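# About Radell

Radell teaches robots to do household and laundry jobs by showing them. We're a small company with a workroom in Erkley and a second, smaller one in Wiriya, and most of our people spend their working day folding, stacking, wiping and putting things away.

We started with a single arm and a remote control rig. One person sat at the controls, watched the arm and drove it through a job while the system recorded every movement. It worked, but it was slow, and the arm had to be in the room. For jobs that call for a lot of force, or where the robot's reach matters, we still work that way. For most cloth handling we've moved to hand-held grippers. The demonstrator holds the gripper, does the job at an ordinary table, and the recording goes towards training the robot later.

## What we do

Laundries, care homes and uniform suppliers come to us with a task they'd like a robot to learn. We break it into short steps, work out how a person would do each one with two flat fingers in place of a hand, and then record it many times over. A typical order is 270 demonstrations of one task. The largest we've taken on was 342, for Prendov, who wanted sports tops handled from a rumpled start.

Cloth is most of our business. It never lies the same way twice, and a grip that's right for a towel will slide off a thin knit. Demonstrators learn to look for an edge they can get both pads around before they close, and to come in low along the table. A hem is usually a good place to begin.

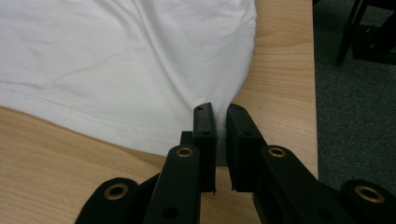
Eamon Costello wrote to us after his first month that the hardest part was slowing down. He could fold a shirt at home in a few seconds without looking, he said, and it took him until the second week to stop trying to do the same with the gripper. He also asked us to put the fiddly garments in the morning, when his wrist was fresh.

We made that change in March and have kept it. Knits and mesh are recorded before lunch, and towels, pillowcases and heavier cotton after. Demonstrators swap tasks through the day and take a break off the tool every hour.

## How we work

Every new task starts with a practice day that doesn't get recorded. The demonstrators try different grips, argue over them a bit, and settle on two or three that a robot could copy. We don't ask everybody to do it exactly the same way. If all the demonstrations look identical, the robot only learns what to do when things go to plan.

Missed grips stay in, provided the demonstrator recovers and carries on. We label them so the customer can decide how to use them. What we throw out is anything where the person has helped with their free hand, nudged the garment into place with an elbow or stopped halfway to talk. A second person watches every recording before it leaves the building. 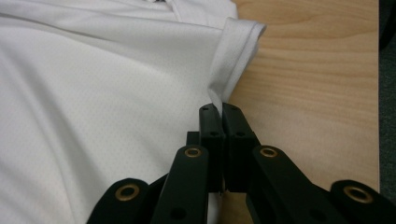
Corners and sleeve ends get their own set of demonstrations, separate from the full fold. Customers sometimes want to skip these and go straight to the finished job. We advise against it. A robot that can't pick up a small point of fabric won't get far with the rest of the garment, and it's cheaper to find that out early.

When a set is finished, we send it with written notes on the garments, the grips used and anything the demonstrators found awkward. If the customer has a robot on site, one of us will usually go along for the first trials – mostly to watch where it goes wrong and bring home a list of what to record next.

## Our people

You don't need a technical background to work here. Our demonstrators have come from dry cleaning, hospital linen, retail and aged care. Training takes 2 weeks, paid at the full rate, and we supply the tools. Both workrooms have adjustable tables, and left-handed people are welcome.

The engineering side is smaller. It looks after the grippers, the remote control rig and the software we use to check recordings.

## Getting in touch

If you have a task in mind, send us a short description and, if you can, a few of the actual items. We'd sooner work with your own worn stock than buy new. The Erkley workroom is open to visitors by arrangement, and mornings are the best time to see cloth work being done.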